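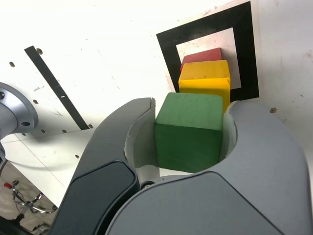 Re-coating beech toy blocks: which finish over water-based colour?

Forum index > Finishing > Small items

nfigueroa
Posted 24 July 2022

I have 81 beech blocks to finish for a nursery. Colour is a water-based stain, green, yellow and red, two coats, sanded back between coats with 320 grit. The first batch was sealed with Ramo hard oil. After wiping with a damp cloth the red leaves a faint pink mark on the cloth. Green and yellow do not. Drying time before oiling was eight hours at 15 degrees in the garage.

Is this a drying problem or the wrong oil for the stain?

Nahuel Figueroa

endgrain_ed
Drying. Eight hours at 15 degrees is short for a second coat, and end grain holds water far longer than the faces. Leave them overnight indoors and repeat the cloth test on an unsealed block first.

bduran
I disagree with Ed. Red is the usual offender with water-based stains whatever the drying time. If loose colour is left on the surface, oil picks it up and carries it into the film. Wipe the block hard with a clean damp rag before sealing, let it dry again, then seal. I would also drop the oil and use a water-based acrylic, two thin coats.

endgrain_ed
Acrylic straight over a water-based stain will lift the colour just as the rag does. I had streaks on every edge of a set of shelves that way.

bduran
Only if you brush it. Spray the first coat very thin, or dip and shake off. Brushing back and forth is what lifts it.

mallet_and_tea
What is the tin of stain? Bollex changed their red in January and the new one needs a full day according to the leaflet.

nfigueroa
It is Bollex, bought in spring, so probably the new one. The leaflet went out with the box. I will get another.

Has anyone checked whether acrylic stands up to chewing? These are for under-threes.

mallet_and_tea
Look for EN 71-3 on the tin, which covers migration of certain elements. It says nothing about flaking. For flaking you want a thin coat and rounded edges. A sharp arris is where any film fails first.

endgrain_ed
Which is my case for oil. It has no film to chip.

bduran
It has no film to hold the red in either. Benjamín Durán's rule, for what it is worth: pale stain, oil; strong stain, film.

nfigueroa
Tried both on offcuts. Red stain, full day indoors, wiped down, then:
Ramo oil, two coats: very slight pink on a white cloth.
Acrylic, first coat sprayed, second brushed: clean cloth, slight raised grain.

I will use acrylic on the red and keep oil on the other two colours.

endgrain_ed
The sheen will differ between colours.

nfigueroa
It does, slightly. The nursery has seen the offcuts and does not mind.

mallet_and_tea
Knock the raised grain back with 400 before the second coat, not after.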